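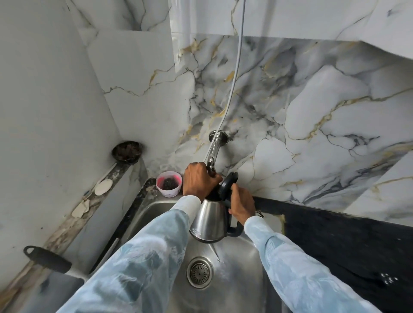 One of our February testers told us the kit was easy enough to put on but that she wanted to know who reads the task list, and why filling a kettle was on it three times. Fair questions, and both are answered below.

Call for participants: Gadix home recording kit
Posted 10/13/20 by the Rukura trials desk
3 min read

Rukura is looking for 23 households to try the Gadix kit before it goes on sale. Gadix is a head-worn camera with a small battery pack. It records everyday kitchen work from the wearer's point of view, and robotics teams use the recordings to train household robots.

You would wear the kit for 14 days, up to two hours a day, and do your normal chores — filling a kettle, washing dishes, wiping counters. Some tasks repeat because one recording of a task is too little to learn from. The task list is written and read by our partner Lukumay, and you may skip anything on it.

We pay $318 per household, sent when the kit comes back. Shipping is covered both ways.

You should:
- be 18 or older
- have a working kitchen with running water
- have the consent of everyone you live with
- be willing to fill out a short form each evening about fit, comfort and battery life

No technical background needed. Please don't clean up or rearrange your kitchen for us.

To apply, use the form on the Grerov recruiting page and choose "Gadix home trial." We reply to all applicants, including those we can't place.

We use cookies to improve this site. Accept | Manage settings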